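Kurklow library brings back its summer reading club

The children's reading club at Kurklow Library will return in June after a gap of two years, with a bigger room and a longer list of books. 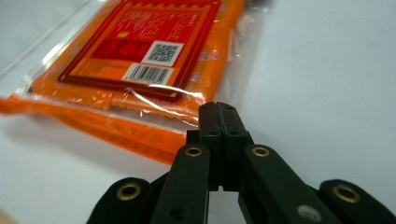
Older titles on the shelves

This year's list has 35 titles, and 13 of them were first published before the children's parents were born. Birdie Yazzie, the children's librarian, chose most of them from the library's own store.

"Parents kept asking for the books they had when they were small," she said. "Some had been out of print for years, so we went down to the basement and had a look."

Children aged five to eleven can join. Each child gets a card, which is stamped when a book is returned, and anyone who fills the card can pick a paperback to keep. The paperbacks come from Bedstead, the second-hand bookshop on Mill Lane, where Adelmo Zanetti has set aside a shelf for the club.

Story sessions

Melahat Ekinci will read aloud in the upstairs room at 10.30 each morning of the first week. She will start with folk tales and move on to a school story in short chapters – it should last until the end of the week. Places are free but need to be booked at the front desk.

The library lent over 3000 children's books during the last club. Families who still have an old card can bring it in, and any stamps on it will be carried over.

Joining forms are at the desk now. Children do not need to be library members to come to the story sessions, but they will need a library card to borrow.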